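Kurzlyrik in Übersetzung: Ultell-Heft kommt im März

Ersoy/Tosetti. Das Übersetzungsheft Ultell geht in die nächste Runde. Die neue Ausgabe bringt 49 kurze Gedichte auf 156 Seiten, alle zweisprachig gesetzt, Original links, deutsche Fassung rechts. Schwerpunkt diesmal: Friesisch, Katalanisch und Walisisch. Erscheint im März beim Verlag Tosetti.

Eingegangen waren 121 Einsendungen, deutlich mehr als beim letzten Mal. Kein Text länger als 20 Zeilen, so die Vorgabe. Die meisten blieben weit darunter – ein walisisches Stück kommt mit drei Zeilen aus und steht gleich in vier deutschen Fassungen im Heft. Laut Redaktion gab es darüber den längsten Streit, am Ende wurden alle vier gedruckt. Gereimt ist nur eine davon.

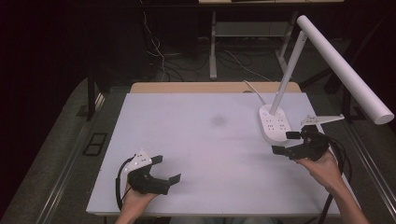 Zwei Hände, zwei schwarze Greifer, eine weiße Platte.

Neu ist ein Anhang mit Arbeitsnotizen. Die Übersetzerinnen und Übersetzer schreiben dort, woran sie hängen geblieben sind: Wortspiele, Anreden, ein katalanischer Vogelname ohne gängige deutsche Entsprechung. Teils sehr knapp, teils über zwei Seiten. Wer selber eine Sprache lernt, dürfte hier am meisten finden. Auch ein kleines Ausspracheverzeichnis ist dabei, allerdings nur fürs Walisische. Friesisch soll später online nachgereicht weden.

Vorgestellt wird das Heft in der Buchhandlung Ersoy, Beginn 19 Uhr, Eintritt frei. Gelesen wird in beiden Sprachen, jeweils zuerst das Orginal. Danach offene Runde, eigene Übersetzungen dürfen mitgebracht werden – bitte höchstens zwei Gedichte pro Person.

Der Wiltthorpe-Preis für die beste Einzelübersetzung wird erst im Sommer vergeben. Shortlist folgt.

12 Mal geteilt
3 Kommentare

Zuletzt erschienen
Haiku auf Plattdeutsch: Werkstatt ausgebucht
Tosetti stellt Lyrikreihe auf Taschenbuch um
Lesetipp: Wintergedichte aus dem Baskischen
Wiltthorpe-Preis: Einsendeschluss verlängert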